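Section 4. Taking the earbuds out, putting them back, and charging

Applies to: Edari earbuds with charging case, sold by Kustik
Revision of Tuesday, February 9, 2021

Read this section before you use the earbuds for the first time. The leaflet in the box covers the same ground in four drawings, and two of those drawings leave out a step. Where the leaflet and this section disagree, follow this section.

4.1 Before you start

1. Peel the clear film off the case. There is a second, smaller piece of film inside the lid on most units. It is easy to miss and it stops the lid from closing all the way.
2. Take out each earbud and remove the paper tab from the bottom of its slot. The earbuds will not charge with the tabs in place, whatever the light on the case seems to say.
3. Put both earbuds back and close the lid.
4. Charge the case until the light stays on without blinking. The box says the earbuds are "ready to go." They may have some charge left from the factory, but we would not count on it.

NOTE: The case has no screen. Its light reports on the case battery only and tells you nothing about the earbuds.

4.2 Opening the case

1. Hold the case upright by the body, below the trim line.
2. Put your thumb under the front of the lid and lift until the hinge clicks.
3. Let go of the lid. It should stay up by itself. If it falls shut, it has not gone far enough.

CAUTION: Do not push the lid past the click. The hinge is advertised as tested for long use. We have seen no test report, and a lid that has been forced once never sits quite right again.

4.3 Taking out an earbud

Magnets hold each earbud in its slot. The pull is stronger than most people expect, and the round head is smooth and hard to grip with damp or greasy fingers.

1. Dry your hands.
2. Hold the body of the case steady with one hand.
3. Take the head of the earbud with two fingers, one on top and one on the side.
4. Tip the head slightly toward the middle of the case to break the magnet's hold.
5. Lift straight up until the stem is clear of the slot.

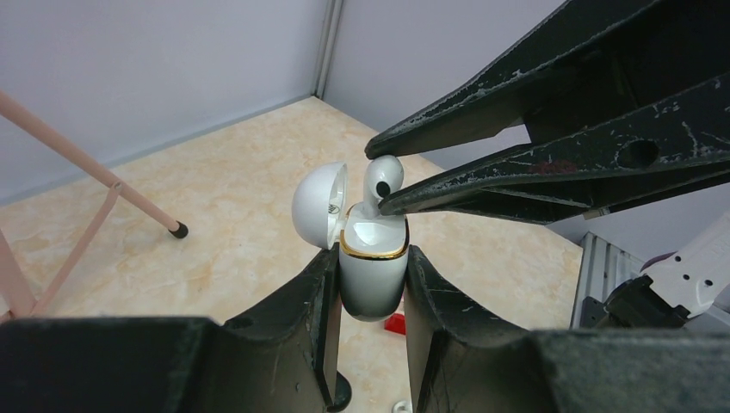
Spahić objects to step 4 and says that tipping the head is a bad habit, that the stem rubs against the wall of the slot, and that a straight pull does the job if you are patient. There is something to this. If your earbuds come out with a straight pull, leave out step 4. On newer cases the magnets are stiff, and a straight pull tends to end with an earbud on the floor.

CAUTION: Do not turn the case over and shake it. Do not use tweezers, a knife, or anything else made of metal in the slots. The charging contacts are at the bottom and they scratch.

4.4 Putting an earbud back

1. Check which earbud you are holding. The letters are small and gray, on the inner side of the stem. Good light helps.
2. Lower the stem into its slot first.
3. Let go when you feel the magnet take over. Pressing down on the head does no good.
4. Look at the earbud from the side before you close the lid. Both heads should sit at the same height.
5. Close the lid. It should shut flat with no gap at the trim.

NOTE: The leaflet claims the case "always finds the right fit." It does not. An earbud can rest in the slot with its contacts just short of touching, and you will find it dead in the morning. Step 4 takes a moment. Do it every time.

4.5 Charging

1. Plug the cable into the case, then into the charger.
2. Wait for the light to come on. If nothing happens after 20 seconds, unplug the cable from the case and try again.
3. Charge for 2 hours the first time.
4. Unplug when the light is steady.

The Bruler charging pad is sold as an accessory. It works, though the case has to sit dead center, and a cable is faster. Buy the pad if you like the look of it.

CAUTION: Do not charge the case in the sun, under a pillow, or on a radiator. Stop if the case gets too hot to hold.

4.6 Cleaning

1. Unplug the case and take out both earbuds.
2. Wipe the slots with a dry cotton swab.
3. Wipe the speaker openings with a dry, soft brush, holding each earbud with the opening facing down.
4. Wipe the outside with a dry cloth. Glossy white shows pocket lint and fingerprints within a day. The "stain-proof finish" on the box should be taken as a hope.

Do not use alcohol wipes on the trim. Do not use canned air in the speaker openings.

4.7 If something does not work

One earbud is silent: put it back, check its height as in 4.4, close the lid, wait 20 seconds, and try again.

The lid will not close: look for the second piece of film (4.1, step 1), then for lint at the hinge.

Both earbuds are silent and the case light is steady: see Section 6, Pairing. Spare earbuds and cases are ordered under part number 1727. Check the color before you order, as the number is the same for all of them.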